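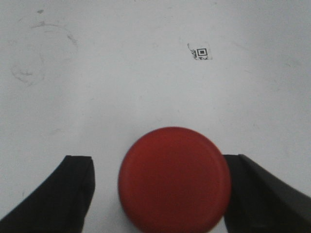
赤いやつ、白天板の上にて。

作業机の天板を白つや消しにしたら最高だった件

1: akapuck
前に「机の天板、何色にしてる?」のスレで迷っていると書いた者です。結局、白のつや消しにしました! ずっと木目の濃い茶色で、小物を置くたびに見失っていたのが嘘みたいです。赤い丸いのを置いただけでこの存在感。用もないのに何度も置き直して眺めています。
天板はGroseoの切り売りで4,000円、脚は前の机から流用しました。カットの角が少し鋭かったので、紙やすりで軽く落としてあります。

2: mugicha_dx
おお、ついに! 赤がすごく映えてますね。
うちも白ですが、つやありにしたせいで夜になると照明が反射してまぶしいです。つや消しがうらやましい。

3: nejimawashi
いい赤だなあ。真っ赤じゃなくてトマトっぽい、ちょっと落ち着いた赤。これ何ですか? 瓶のフタ? それともホッケーゲームのパック?

4: akapuck
>>3
ふふふ、よく聞かれます。Padillaの卓上ゲームの駒です。中古でバラ売りされていたのを9月に見つけて、色だけで買いました。ゲーム本体は持ってません(笑)
縁がちょっと立ち上がってるような感じで、指がかかって持ちやすいんですよ。もう文鎮みたいなもので、型紙の押さえに使ってます。

5: kumo_no_su
水を差すようで悪いけど、白のつや消しって汚れが目立ちません? 画像でも擦れたような筋とか、うっすらした汚れとか、もう見えてますよね。自分は白を2年使って、結局グレーのマットを敷きました。

6: akapuck
>>5
見つかってしまった。そうなんです、擦れ跡はつきます。でも私はあんまり気にならない派で、むしろ机らしくなってきたなあとニヤニヤしてます。どうしても嫌になったらメラミンスポンジでいこうかと。

7: mugicha_dx
>>6
待って! つや消しにメラミンスポンジはやめたほうがいいです! こすったところだけテカってきます。うちの棚板がそれで一か所だけつるつるになりました。まずは中性洗剤を薄めて、固くしぼった布で。

8: nejimawashi
>>7
うーん、そこは意見が分かれるところでは。力を入れずに撫でるくらいなら平気でしたよ。自分はもう何年もそれでやってます。表面の仕上げによるんじゃないかな。

9: mugicha_dx
>>8
仕上げによるのは同意です。ただ、テカったら元に戻せないので、人に最初にすすめるのは洗剤のほうかなと。試すなら裏面か、隅っこの見えないところで。

10: akapuck
>>7 >>8
助かります! 裏で試してからにします。スポンジは買い物かごから一旦出しました。

11: tansu446
446番の棚以来の書き込みです(わかる人だけわかって)。
白天板の話になると黙っていられない。うちはKustoの白い天板で、革の端切れと金具の仕分けをしています。真鍮は見やすい、黒も見やすい、でも銀色の小さいカシメだけは全然だめ。見えない。影を探して拾う感じになります。

12: kumo_no_su
>>11
それそれ。白だと明るい色の小物は本当に見失う。だから中間のグレーが万能だと思うんですよ。赤も黒も白も銀も、まあまあ見えるし。

13: akapuck
>>12
グレーの「まあまあ」もわかるんですけど、白に赤を置いたときの「うわっ、赤い!」っていう嬉しさがないじゃないですか! 私にとってはそこがいちばん大事で。机に向かうのが楽しいと作業も始まるんです。茶色のときは座るまでが長かった……。

14: kumo_no_su
>>13
気分の話をされると反論できないな。まあ自分は目が疲れるのが嫌でグレーにしたので、白で疲れないなら白でいいと思います。昼間の窓際だと結構きついですよ。

15: nejimawashi
>>14
窓際の白はたしかにきつい。自分はレースのカーテンを一枚足して解決しました。天板を替えるより安いです。

16: tansu446
色つきの小皿を併用するのもおすすめです。銀のカシメは紺の小皿へ、黒いネジは白天板にそのまま。Trikexの浅いトレーが重ねられて便利でした。深いやつは指が入らないので浅いほうで!

17: akapuck
>>16
紺の小皿! それ絶対かわいいやつじゃないですか。白い机に赤い駒、そこに紺のトレー……。やります、今週中にやります。

18: hanamuguri
通りすがりですが便乗質問させてください。白の天板って、同じ白でもムラが出ませんか? 今度買おうと思ってるんですが、店で見たとき板によって微妙に色味が違う気がして。

19: akapuck
>>18
うちのも完全に均一な白には見えなくて、うっすらグレーがかった感じがあります。光の具合もあるのかな。届いたときは「あれ?」と思ったけど、物を置き始めたらすぐ忘れました。二枚並べてつなぐ予定なら、店で実物を並べて見比べたほうがいいかも。

20: mugicha_dx
>>18
並べるなら同じ日に同じ店で買うのが無難です。私は後から買い足して、継ぎ目のところで色が変わりました。今は上にカッターマットを置いて隠してます。

21: hanamuguri
>>19 >>20
ありがとうございます! 一枚もので探してみます。幅は120センチくらいあれば足りますよね?

22: nejimawashi
>>21
何をするかによる。革や布を広げるなら120だとすぐ狭くなります。模型や小物なら十分。奥行きのほうをケチらないでほしい、45センチだと肘が落ちます。

23: tansu446
>>22
奥行きは本当にそう。60は欲しい。手前に腕を置いて、奥に道具を並べる余裕があると全然違います。

24: kumo_no_su
>>22
自分は逆に45で満足してます。奥に物を溜め込まなくなったので。広いと広いだけ置いちゃうんですよね……。

25: akapuck
うちは奥行き60です。そして24さんの言うとおり、もう奥にいろいろ溜まり始めています(汗)
駒の話に戻ると、同じシリーズで青と黄色もあるらしくて、いま探してます。バラ売りを見かけた方がいたら教えてください! 状態は気にしません、縁が欠けてても大丈夫です。

26: nejimawashi
>>25
黄色なら前に古道具市で見た気がする。色がだいぶ褪せてたけど。次に行ったとき覚えてたら見てきます。

27: akapuck
>>26
ぜひ! 褪せた黄色、見てみたいです。

28: mugicha_dx
私も白つや消しに張り替えたくなってきた。棚板のテカりを見るたびにため息が出るので、まずそっちからかな。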